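The **Bokelmont Bench Code** is a set of working rules for robot cells that take apart and rebuild desktop computers. It was drafted at the Colley repair works by Carmela Sotomayor and Kelechi Jibrin and first issued in March 2019. The current edition is dated 14 April 2022 and contains 47 numbered rules. It covers fixtures, gripping, part handling and records. Electrical safety and guarding are left to the general machine safety rules of each site.

## Scope

The code applies to cells with a single arm and a two-finger gripper working on tower computers. Laptops and rack servers are excluded. A cell may be checked against the whole code or against the fixture rules alone, and the report must state which.

## Fixtures and part placement

Parts are held in a tray with a shaped cutout for each type. The tray and the chassis stand within reach of the arm at the same time, so that a part can be moved without being set down in between. Rule 12 requires the open side of the chassis to stay clear of the tray during any insertion. Rule 14 allows a part to extend past the border of the tray if the overhang is entered in the cell map.

Both fingers must be in view of the wrist camera when the jaws are open. Where a finger hides part of the tray, as it can with long, narrow slots, the position of the hidden part is taken from an earlier view.
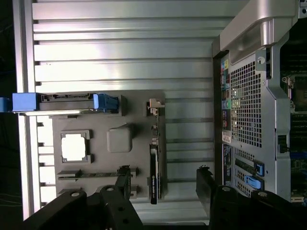 ## Gripping

Grip points are set for each part and listed in the cell file. Drive caddies are held by the body or the handle, and never by the latch. Expansion cards are held by the edges. Closing force on memory modules is tested over 200 cycles before a new finger design is accepted. Any change to finger shape or fastener position counts as a new design.

## Records

Each cycle is logged with the part type, the grip point and the result. A failed insertion is logged even if a second attempt succeeds. Logs are kept for 2450 operating hours.

## Related documents

- Gitby Fixture Notes, part 2
- Maluleke Guide to Tray Layout, sheet 894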